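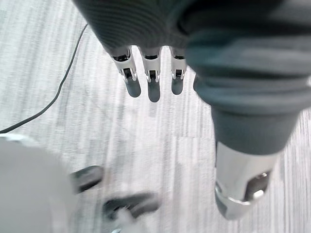 Three fingers, knit sleeve over the wrist, pale plank floor.

1/ Notes from the first stretch of the Hikatwood job, where a two-armed mobile unit now does part of the room resets between guests. I keep the maintenance log there. This thread covers what moved in people's working day. Sales material covers the rest.

2/ Scope first. Hikatwood has 174 furnished units. The robot is cleared for 23 of them, all on one floor, all with the same hard flooring. It handles small items at ground level and on low shelves. Beds, bathrooms and kitchens stay with the housekeeping crew.

3/ The knit sleeve is a wear part. It keeps lint and hair out of the wrist and it snags on furniture screws. We log each snag by room number. Hughes supplies replacements in packs and the lead time is longer than I would like.

4/ The crew used to work in pairs, one pair per corridor. On the robot floor it is now one person cleaning and one person supervising from a tablet. The second job pays the same as the first. It also comes with a stop button and a form to fill in each time you press it.

5/ January total: 531 resets attempted, 50 stops by a supervisor. Most stops were for cables. A lamp cord or charger lead on the floor is routine for a person and a planning problem for a mobile base.

6/ Slippers are the other regular entry. The rule sheet says pairs go together, toes out, on the top shelf. A single slipper has no rule. The supervisor decides, and the decision goes in the notes field.

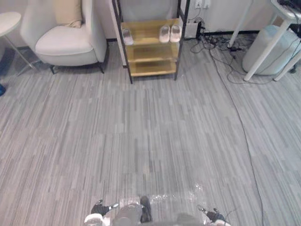 Adon: what happens to the second person in the pair once the stop rate drops? On our site the tablet job lasted one season and then it was one supervisor for three floors.

7/ Fair question, and it is in the contract talks. Current wording ties one supervisor to one floor for as long as the unit is on trial. It is silent on what follows. Kwesi Dogbe raised this at the shift meeting and asked for the ratio in writing. He has not had an answer yet.

8/ Less visible change: talk. Pairs used to train new hires by working next to them. A supervisor watching a feed explains less. Stedell, who run the scheduling software, count this as zero minutes because it was never a line item.

9/ What got better: less bending. The crew asked for floor-level pickup to be the first task automated, and it was. Knee complaints have their own column in the log now — too few entries so far to say anything with them.

10/ Next change is a cable check before each run, done by the supervisor on foot. That puts a walk back into a job that had lost one. I will post the stop count when the next month closes.

Filed under: Workplace Tech, Housekeeping, Automation

We use cookies to remember your reading preferences. Accept | Manage settings

Contact | Copyright, all posts remain with their author | Back to top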